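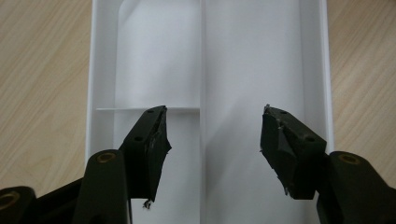

Drawer and tray check, kitchen 2
Wulau shared house, February
Checked by: Kinga Barta
Follow-up: Onni Turunen

1. Tray emptied before checking
OK. Cutlery went into the blue tub and straight to the dishwasher.

2. Side walls and rims free of cracks and sharp edges
OK. Ran a cloth along both rims and it didn't snag.

3. Long divider firm
OK. No movement when pressed from either side.

4. Short cross partition firm
OK. Gives a little if you push hard. Look at it again next time.

5. Corners clean
Redone. Crumbs in two corners of the left side at first check. Washed with dish soap and a bottle brush, rinsed, dried with a clean towel.

6. Knives stored with blades covered
Not OK. One paring knife had no sleeve. Uliana has put it on the high shelf until a sleeve is found. Please don't put it back in the tray bare.

7. Drawer runs smoothly and stops before it comes out
Not OK. Left runner sticks at 10 inches. Stop works. Onni to clean the runner and tighten the 4 screws.

8. Drawer liner flat and dry
OK. New liner cut to 12 inches, the old one had curled at the back.

9. Drawer height suitable for this kitchen
OK. Handle is 36 inches from the floor. Sharp items still go on the high shelf when children are visiting.

Comments
Tray can go back in once the runner is done. Forks and spoons on the wider side, teaspoons in the small cell. Peelers and the can opener belong in the second drawer, they keep ending up in this one.

Item 7 open. Item 6 open until the sleeve turns up.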